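Week 6 Handout: Can Machines Do the Chores Yet?
Service Robotics, Sulden evening program
Instructor: Lacey Bunting
Posted 2022-06-09

Last week we covered factory arms that do the same motion all day. This week is about work that changes every time: laundry, dishes, packing, sorting a drawer. Read section 3 before class. Callum Bloxham will run the lab hour and will expect you to know the terms.

1. What counts as doing a chore

A chore is done when a person does not have to come back and fix it. That is a stricter test than most demo videos use. If a machine folds nine towels and drops the tenth behind the dryer, someone still has to stand there.

For this course we use three questions:

Does it start from the mess as it is, or does a person set things out first?
Does it notice when something goes wrong?
How long can it run before somebody steps in?

The first question rules out a lot. Many shop-floor cells look skilled until you see the tray that feeds them, where each part sits in its own slot facing the same way. The tray is doing half the job.

2. Where things stand

Floor vacuums are the one home robot most people have met. They work because a floor is flat and a missed spot costs nothing. A dishwasher is also a machine that does a chore, but you load it and unload it, and those are the parts people complain about.

On the shop floor the picture is better for hard, rigid parts. The Greenwood case in your reader describes a packing line that handles 2,000 boxes a shift, all of them one size. When the plant added a soft mailer bag to the same line in May, the arm had 586 failed picks in its first shift. The bags sagged, and the suction cup lost its seal. Greenwood moved the bags back to hand packing and kept the arm on boxes.

Note what changed between those two numbers. The arm was the same and so was the software. Only the item was different.

3. Soft and thin things

Cloth, paper, bags and cable are called deformable objects. Their shape changes when you touch them, so the robot's idea of where the edge is goes out of date as soon as it makes contact.

Paper is a good one to study. It is cheap, it holds a crease, and it shows damage right away. Squeeze a folded piece too lightly and it slips or swings. Squeeze too hard and you put in a crease you did not want. Folding usually takes two hands as well: one to hold the sheet still and one to press the fold.

Look at where the fingers meet the paper. The grip is at the lower end only, and the rest of the blue sheet stands up from it with its layers and flap free. The long crease on the right runs straight down into the gap between the fingers.

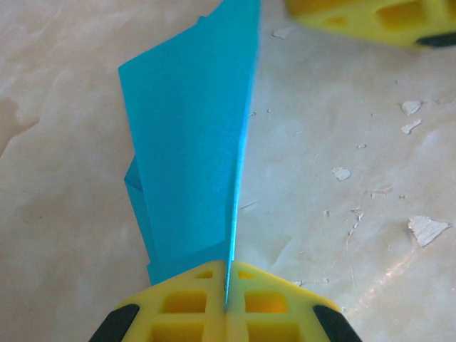 4. Grip, sight and touch

A camera at the wrist sees the work up close, but the fingers and the object can hide the very spot that matters. A camera placed farther back sees the whole table and loses the small creases. Most two-arm setups use both views.

Touch is the weaker sense. People fold paper largely by feel - you know the edges line up before you look. Many grippers report only how far open they are. The Zanidus notes in your reader list 17 ways a paper fold can fail, and 12 of them cannot be told apart from finger position alone.

5. So, yet or not yet?

Rigid items in known positions: yes, and for some time now.
Rigid items in a jumble: often, with a person nearby.
Cloth and paper: in short runs, slowly, with help.
A whole chore from start to finish in a stranger's kitchen: no.

You may disagree with any of these in your paper, but use the three questions from section 1 and name the item being handled.

For next time

Read the Fendwood case, pages on towel folding only. Then pick one chore you did at home this week and write down each point where your grip changed. One page is enough. Bring a sheet of plain paper to lab.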